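Covstead Low Shelf Unit, Light Wood, Red Edge Strip

Manufacturer: Teshome
Series: Covstead
Sold by: Rosorel
Page revised: 9/25/26

The Covstead low shelf unit is an open storage piece for worktops, utility rooms and craft areas. It has a flat top surface that can be used as a second work level. The unit stands on its own base and needs no wall fixing when used on a level table or counter.

Construction

The body is layered wood with a clear matte finish. Panel edges are left exposed, sanded and sealed. The red strip is bonded along one side of the top panel and is supplied fitted. It is a finish part and carries no load. Do not lift the unit by the strip.

Load and placement

Maximum evenly distributed load on the top panel is 90 pounds. Point loads, such as a vise or a clamp-on lamp, should be kept at least 2 inches from any panel edge. The unit can be set directly on a painted or laminate surface. On glass or polished stone, fit the Filline pads (sold separately, pack of 10).

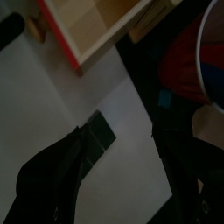

Top panel with red edge strip and layered wood edge, beside a white table surface. Dark green item not included.

Assembly

The unit ships flat. All fasteners and a hex key are in the carton. Stand the side panels upright, attach the lower shelf, then lower the top panel into position and tighten the fasteners by hand. Check that the unit sits square before final tightening. Retighten after the first month of use.

Care

Wipe with a damp cloth and dry with a second cloth. Mild dish soap is acceptable. Do not use solvent, bleach or abrasive pads on the wood or on the red strip. Standing water on an exposed edge can lift the outer layer. Light scratches in the finish can be rubbed out with 300 grit paper and resealed with any clear water-based finish.

Spare parts

Replacement strips are available in red only. Peel the old strip from one end, remove the remaining adhesive and let the edge dry fully before applying the new one. Fastener sets and Filline pads are stocked separately. Units made before January use an earlier fastener set, so check the label under the lower shelf when ordering.

Returns

Unassembled units may be returned in the original carton. Parts and technical questions: Berhanu Weldu, Rosorel product support.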